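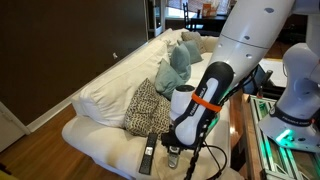

图片：Casimiro Mateos，Kamovport 家居测试间

Sanna 双臂平台安装与使用手册
第 7 章 家居环境布置、检查与放行

7.0 读这一章之前

前面几章讲接线、装机、软件安装，做完之后机械臂能动。本章讲什么情况下可以让它动。两件事之间的距离，比多数人愿意承认的要大。

本章适用于把机械臂架在真实家具旁边做抓取作业的场合，典型任务是从沙发、床、矮柜上拿起遥控器一类的小物件。工业围栏内的工位请看工位手册，那里的规则更硬，也更好执行，因为地面是平的，东西是固定的，没人会在里面铺毯子。

关于标准，先把话说明白。编写本章时我们手边放着 ISO 12100（风险评估的一般原则）、ISO 10218（工业机器人安全）和 ISO 13482（个人护理机器人安全）。三份都值得读，没有一份是为“两条工业血统的机械臂站在客厅沙发边上做数据任务”写的。有人会告诉你，机器本体有证书，所以整个布置是合规的。证书管的是本体。夹爪、支架、线缆、沙发、遥控器，还有站在旁边的人，都不在那张纸上。整个布置的风险评估要由搭建它的人来做，签字的也是他。

本章不能代替本体厂家的手册。凡本章与厂家手册冲突，按厂家手册执行，并把冲突之处告诉 Rüdiger Lammers，他负责修订。负载、力和速度的限值，本章一律不抄，抄来的数字会过期，而过期的数字看上去和新的一样。

用语：
“必须”表示不做就不放行。
“应当”表示可以不做，但要在记录里写理由，写“时间不够”不算理由。
“可以”就是可以。

本章里的“操作者”指手边有急停、眼睛看着机械臂的那个人。在屏幕前看曲线的人不叫操作者，不管他的工牌上怎么写。

7.1 场地

1. 确定作业区。按机械臂在全部关节范围内能够到的空间来画，不要按任务轨迹来画。程序出错的时候，机械臂不会记得你原来打算让它去哪里。双臂布置要把两条臂各自的范围都画出来，重叠部分另外标注。

2. 把末端工具的长度加上去。夹爪、相机、连接法兰都算，手里夹着东西时，那件东西露出来的部分也算。我们收到过的布局图里，最常见的毛病就是只画到法兰面为止。

3. 检查作业区里有没有过道。家里的房间通常有门、有通往餐厅的口子，人走惯了，会从那里进来。门能关的关上，关不上的，在地面贴线，并指定一个人看住那个方向。贴线本身拦不住人，它只是让后来的人没法说自己不知道。

4. 检查地面。硬木地板看着平，拿水平尺量了再说。支架四脚要全部着地，逐个用手推。推得动就是没有着地，垫纸板不算处理。

5. 检查光线。作业区后方有窗的房间，上午和傍晚是两个房间。视觉方案如果只在其中一个时段验证过，放行单上就只写那个时段。地板反光同样要看，从相机所在的高度去看，站着看没有意义。

6. 清出一条退路。操作者从自己的位置往后退，不应当碰到沙发、支架或另一条臂。退路上不放工具箱，临时放一下也不行。

注意：有人喜欢用“房间看起来很宽敞”作为评估结论。宽敞没有单位。请画图。

7.2 支架与底座

家居布置里，底座多半装在铝型材框架上，有的框架还带玻璃台面。框架轻，好搬，改起来方便，这三条都是优点，也都是隐患的来源。

1. 底座的受力必须经由型材框架传到地面。玻璃台面一律按不承重处理，不管供货商怎么描述它的厚度。拆开看一眼安装板和型材之间的连接，看不到连接就当它没有。

2. 型材角件的螺栓逐个用扭矩扳手检查，并做标记线。标记线断开或者错位，停用，重新紧固，重新走一遍 7.6。

3. 做一次急停晃动检查。在厂家允许的低速范围内运行一段水平伸展的动作，中途按急停，看框架脚有没有移位。脚边先贴一小段胶带作参照。眼睛盯着机械臂的人看不见脚，所以这项检查由第二个人看。

4. 框架不得靠在沙发或墙上借力。软的东西会慢慢让开。

5. 台面上不放任何与运行无关的物品。杯子、螺丝刀、手机、遥控器，都拿走。玻璃反光，放在上面的小东西从侧面很难看见。

6. 两个底座共用一个框架的，要分别在单臂运动时检查另一条臂的末端有没有可见的抖动。有抖动就说明框架刚度不够，标定数据也别信了。

7. 底座上的指示灯要能从操作者的位置直接看到。灯的含义以厂家手册为准，操作者必须能当场说出每种颜色代表的状态，说不出来就不要上岗。绿光照在玻璃和型材上会散开，隔着框架看，容易把一条臂的灯当成另一条臂的。双臂布置时，要求操作者指着灯说“左臂”“右臂”，不接受“都亮着”。

警告：指示灯反映的是控制器认为的状态。控制器不知道框架脚有没有离地，也不知道线缆有没有被沙发扶手挂住。拿灯的颜色当放行依据的人，我们见过，后来都重新培训了。

7.3 线缆

线缆问题占了我们返修原因里很难看的一块，而且几乎全是可以避免的。手册里写得再多，现场还是会有一根线从腕部松松地垂下来，大家都看见了，都觉得碍不着什么。

1. 末端线缆从腕部引出后，应当沿臂体固定。固定带可以用醒目的颜色，橙色很好认，但颜色不增加强度。扎紧后用手拉，不滑动才算。

2. 留出弯曲余量。让机械臂在允许的低速下走遍任务涉及的姿态，腕部关节走到两端，看线缆有没有绷直，有没有缠到夹爪前面。

3. 余量留多了同样是问题。垂成大弧的线，会扫到垫子边缘，会勾到抱枕，也会进到相机视野里。标准是：在最低的工作姿态下，线缆弧底不接触家具表面。达不到的，改走线，不要改标准。

4. 禁止在夹爪手指一侧打结、缠绕或用胶带临时贴线。胶带受热以后会移位，移位以后会粘在手指上。

5. 编织护套要检查磨损，重点是腕部出口和第一个固定点之间。护套起毛就换。“里面的线还是好的”这句话，没有拆开看过的人不要说。

6. 线缆从臂体下到地面或框架的那一段，必须避开操作者的退路。

7. 每次更换末端工具后，本节全部重做。Shayne Tuhiwai 曾提议只重做前两步，理由是其余部分没有动过。我们试行过一阵，撤回了，因为每个人对“没有动过”的理解都不一样。

7.4 家具与布品

工业工位的手册不会有这一节。到了家里，机械臂接触到的大部分表面都是软的，软的表面有三个麻烦：位置会变，高度会变，会被夹住。

1. 沙发的位置要在地面做标记，每次开工前核对。带布套的沙发尤其要核对两次，一次看沙发本体，一次看布套。布套可以独自滑动，座面高度和褶皱都会跟着变，标定时的座面不一定还是今天的座面。

2. 测座面高度时，测放物品的位置，并且在物品放上去以后再测。靠背垫、抱枕附近的座面常常被压低。

3. 抱枕要么固定摆位，要么全部拿走。中间状态最糟：每个人路过都顺手扶一下，扶完以后布局图就作废了。若任务要求保留抱枕以贴近真实家居，把每只抱枕的位置写进布局图，并规定只有布置人可以碰。

4. 盖毯、搭巾的边缘不得伸到夹爪可能闭合的位置。毯子垂过座面前沿的，确认下摆不会被线缆带起。物品放在毯子上时，抓取高度按毯子表面计算，别按座面计算。有人认为差别小得可以忽略，那就请他解释夹爪为什么会连毯子一起提起来。

5. 花纹密的布料，例如豹纹，可能干扰检测。也可能不干扰。两种说法都有人讲得很肯定，拿得出测试记录的少。请在你自己的布置里测，把结果写进记录，再来讲。

6. 浅色座面上，夹爪的影子会落在物品附近。调视觉参数的时候要带着影子调，别为了画面干净把夹爪移开。

7. 作业区内不得有人坐着，包括“只坐沙发另一头”。沙发是连着的，坐下去另一头会动。

8. 宠物不得进入房间。本条没有例外，没有“它很乖”。

7.5 待抓物品的选择与摆放

新来的人喜欢从这一节开始读，因为它看起来最像在干活。请先做完前四节。

1. 物品清单由布置人填写，写明名称、尺寸、重量、表面、有没有电池。遥控器带电池的，检查电池盖是否扣紧。夹持力作用在电池盖上而盖子松脱，电池会掉进沙发缝，找回来之前不得继续。

2. 物品摆放时，机械臂必须处于厂家手册规定的、允许人员进入的停止状态。仅仅“没有在动”不算停止。程序在等待、网络在延迟、模型在推理，外面看都是没有在动。

3. 手从侧面进入，不从夹爪下方伸入。放好以后，手先撤出作业区，再报“离手”。操作者听到“离手”，重复一遍，再解除停止状态。少一步都不行，包括只有两个人而且合作了很久的时候。恰恰是合作很久的人会省掉这一步。

4. 两件物品相邻摆放时，间距按夹爪张开后的外侧宽度核对。黑色遥控器旁边再放一件银灰色的手持物，从上方看分得开，从夹爪的角度下去，手指可能先碰到旁边那件。要从手指下降的方向看过去，确认两侧都有位置。

5. 物品的朝向要记录。遥控器顺着座面方向放与横着放，对手指来说是两个任务。报告里写“遥控器抓取”而不写朝向，审核时退回。

6. 不要为了让结果好看而把物品摆到机械臂最顺手的位置。这条写在安全章节里，是因为它会造成安全问题：只在顺手位置验证过的轨迹，换个位置以后肘部会转到哪里，没有人看过。

7. 卡片、纸张一类的薄物，不作为任务对象时一律移出手指行程。若因标定或说明需要留在座面上，把它写进布局图，固定好，并确认手指下降时不会把它推走。

8. 玻璃、瓷器、刀具、装有液体的容器，不得用于本平台的家居任务。要用的，另写风险评估，送 Helmut Janssen 审，附上你打算怎么收拾碎片。

手指悬在座面上方、尚未闭合的时候，是最该停下来检查的时候。检查顺序：手指正下方，手指两侧，线缆，盖毯边缘，另一条臂。按这个顺序看一遍，用不了多久，嫌慢的人可以去看一下更换夹爪手指要多久。 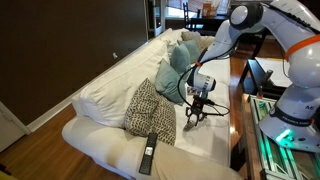

7.6 上电前检查与首次动作

本节每日首次上电前执行一次，更换工具、移动家具、移动支架、更换操作者之后各再执行一次。检查单为表 104，放在急停旁边，用笔填。我们试过电子表单，勾选的速度快得可疑，所以改回了纸。

1. 核对表 104 上的布局图版本。图和现场不一致时，改现场，或者重新画图并重新审。不允许在图上用笔补一个箭头了事。

2. 检查急停。按下，确认本臂失能；复位，确认不会自行运动。双臂布置必须逐个验证每个急停对两条臂的作用。“一个急停应该能停两条”，这里的“应该”请现场换成“已验证”。

3. 操作者站到指定位置，手放在急停上，从这个位置确认能看到两条臂的指示灯、两个夹爪、座面，以及房间的入口。有一样看不到，就换位置；换了位置，重做第 2 步。

4. 确认末端负载参数。换过夹爪、加过相机、改过法兰的，负载的质量和重心要重新填写。沿用旧参数会让机械臂的受力判断从一开始就是偏的，而所有依赖受力判断的保护功能也跟着偏。碰撞检测的灵敏度讨论得再热闹，负载参数填错了都是白谈。

5. 核对当前生效的速度和力限值，与本布置的风险评估一致。从屏幕上读出来，由第二个人对着纸面听。程序文件里的注释不作数，注释是人写给人看的，控制器不读。

6. 空夹爪单臂慢速走一遍全部路径点。先左臂，后右臂，另一条臂保持停止。观察线缆、框架脚、抱枕。

7. 双臂慢速走一遍。重点看两条臂的肘部和上臂，别只盯着夹爪。夹爪之间隔得很开的时候，肘部可能已经很近。

8. 放上物品，慢速走一遍完整抓取。

9. 以上全部通过后，按风险评估中规定的台阶提速。每提一级，重做第 8 步。禁止跳级。

10. 填完表 104，操作者和第二个人分别签名。同一个人签两次的，作废。

注意：第 6 到第 8 步最常被合并。合并以后，出了问题分不清是哪条臂、哪段路径、哪件物品。省下的时间会在排查里还回去，还要加上写报告的时间。

7.7 关于“协作”和“接触安全”

销售资料和论文里常见“协作机器人”“可与人安全共处”等说法。本手册不使用这些说法。理由如下，供你和别人争论时引用。

(a) 协作是应用的性质。同一条机械臂，装软垫和装尖手指，是两个应用；夹着海绵和夹着螺丝刀，也是两个应用。问一台机器本身是不是协作的，问不出有用的答案。

(b) 力和压强的限值与人体部位有关。手背能承受的，眼睛和喉咙承受不了。人坐在或者弯腰靠近沙发时，头部的高度正好落在夹爪的工作高度里。工业文献中常用的假设是人站着，到了客厅，这个假设要重新看。

(c) 夹挤比碰撞难处理。自由空间里碰一下，人可以让开；夹在夹爪与座面框架之间，或者夹在臂体和扶手之间，就让不开。座面软，会让人以为没有关系，垫子下面是硬的。

(d) 力的限值需要测量。需要用合适的测量装置，在风险评估确定的位置上测，测完写记录。用手去挡一下然后说“不疼”，既不是测量，也严重违反本章规定。发现一次，停岗。

(e) 学习得到的控制策略，不能作为安全功能。模型学会了避开手，很好，请在任务报告里写。安全评估里不写。安全功能要由可以验证的部分承担，模型坏掉的时候它仍然得起作用。

所以，在本平台的家居布置里，机械臂能够运动时，作业区内不得有人。需要人机近距离工作的任务，另行立项，另行评估，本章的放行单对其无效。

我们知道这一条不受欢迎。Halvard Viklund 在评审时提出，这样规定会使很多有意思的任务没法做。他说得对，评审记录里写了他的意见，条文没有改。

7.8 Ultgate 放行程序与 Iklow 日志

Ultgate 是 Sanna 平台的放行程序，没有有效的放行码，任务调度不会启动。Iklow 记录每次放行、急停、保护性停止和复位。两者都有用，也都被高估了。

1. 在 Ultgate 中新建布置，输入布局图编号、框架编号、两条臂各自的工具编号。

2. 上传布局图和签过名的表 104 扫描件。程序只检查文件在不在，不检查里面写了什么。曾有一次放行，上传的是一张空白表，程序给了码，记录号 3564，至今保留在系统里，培训时会调出来给大家看。

3. 等待审核人确认。审核人必须到过现场。隔着屏幕审核的，放行码标为“临时”，当日有效，次日作废。

4. 输入放行码，启动任务调度。

5. 在 Iklow 中确认时钟与两条臂的控制器一致。时钟对不上，日志在事后分析里几乎没有价值，两条臂谁先动都说不清。

6. 每次保护性停止之后，由操作者在 Iklow 里写一句原因。不接受“误触发”。保护功能触发了，就有触发它的东西：线缆刮了垫子，负载参数不对，手指压到了座面。没找到就写“未找到原因”，这四个字之外的部分请如实补充查过哪里。

7. 同一原因连续出现 3 次，Ultgate 会收回放行码。请不要用改写原因措辞的办法绕开计数。我们能看出来，“线缆碰到垫子”和“垫子碰到线缆”是一回事。

注意：放行码说明手续齐全。手续齐全和布置安全之间有关系，但关系没有大家希望的那么紧。操作者拿着有效放行码仍然有权、也有义务拒绝开机，不需要先说服任何人。

7.9 运行中

1. 操作者在运行期间不做别的事。不看手机，不改程序，不回答与运行无关的问题。需要改程序的，停机，换人或者自己换角色，并在表上写明。

2. 出现下列任何一种情况，按急停，先按再想：
有人或动物进入房间；
线缆绷直、挂住或缠绕；
夹爪夹住布料；
物品从座面掉落并停在臂的行程内；
框架有响声或者移位；
任何一条臂做了操作者没有预料到的动作，即使事后解释得通。

3. 夹住布料时，不要用手拉布。先使机械臂处于允许人员进入的状态，按厂家手册规定的方式打开夹爪，再把布取下来。取下以后检查布套和盖毯是否移位，有移位就回到 7.4 第 1 步。

4. 物品掉进沙发缝，停机取出。用夹爪去够的，不管够没够到，都按违规处理。

5. 遥控器一类物品的按键会被夹爪压到。房间里若有受它控制的设备，先断开那台设备的电源。电视突然出声，站着的人会转头，转头的那一下没有人在看机械臂。

6. 连续值守的时长由现场负责人规定，写在表 104 背面。看机械臂反复拿一只遥控器，是很难保持清醒的工作，别指望责任心能解决。

7. 参观者站在作业区外，由另一个人陪同。操作者不兼做讲解。参观期间不演示未经 7.6 全部步骤的任务，来的人级别多高都一样。

7.10 结束与交接

1. 两条臂收回到布局图规定的停放姿态。停放姿态下，夹爪不得停在座面正上方。

2. 按厂家手册规定的顺序关机。直接拔电源会留下麻烦，麻烦通常由第二天的人发现。

3. 取走座面上的全部物品，对照清单核对。电池类物品单独收纳。

4. 检查线缆、固定带、手指垫片，填写磨损情况。“正常”两个字不够，至少写清看了哪里。

5. 恢复抱枕和盖毯位置，或者注明未恢复。

6. 交接时，接班的人亲手按一次急停。听别人说急停好用，和自己按过，在事故调查里是两种口供。

7.11 常见说法与我们的答复

“风险评估去年做过了。”
沙发换过没有，布套洗过没有，夹爪上加过相机没有，支架挪过没有。有一项答不上来，就重做。

“这套布置在别处跑了很久，没出过事。”
没出过事的意思是没有人报告过。请出示日志。日志里保护性停止次数为零的，先检查日志是不是开着。

“我们只是采集演示数据，人在遥操作，所以比自主运行安全。”
遥操作的人看的是相机画面或者另一套设备，他的视野往往比站在旁边的人窄。本章各条对遥操作同样适用，且遥操作者不能兼任操作者。

“照着标准做就行了，手册不用写这么细。”
标准要求你识别危险，它不会替你发现毯子下摆垂在哪里。把标准编号列在封面上，对房间里的任何一样东西都没有影响。

“你们的手册照做下来，一上午都开不了机。”
第一天是的。布置稳定以后会快得多。如果一直快不起来，说明布置每天都在变，那正是需要检查的情形。

7.12 本章已知的不足

写手册的人很少写这一节，我们觉得应当写。

对软性表面上的夹挤，我们没有满意的测量方法。目前的做法是把人清出作业区，绕开了问题，没有解决它。

7.4 第 5 步关于花纹布料的内容缺少数据。收到的记录做法不一，不能放在一起比较。有条件做对照测试的，请按同一张布局图、同一时段光线来做，结果寄给 Rüdiger Lammers。

7.2 第 3 步的急停晃动检查，只能发现明显的移位。缓慢的松动要靠标记线，而标记线要有人去看。

表 104 的签名制度能留下名字，留不下注意力。替代方案讨论过几轮，Casimiro Mateos 主张由不参与当日任务的人抽查，七月起在 Kamovport 试行，效果尚无结论。

本章条文有不少来自出过的错。没有出过的错，这里多半没有写。遇到条文没有覆盖的情况，停机，按 ISO 12100 的思路把危险、可能后果和措施写下来，给现场负责人看过再继续。

修订记录
第 3 版，2025年8月30日：重写 7.3、7.5；7.6 恢复纸质检查单；新增 7.12。
编写：Shayne Tuhiwai、Rüdiger Lammers
审核：Helmut Janssen
保留意见：Halvard Viklund（见 7.7）

下一章：第 8 章 标定与标定失效的判断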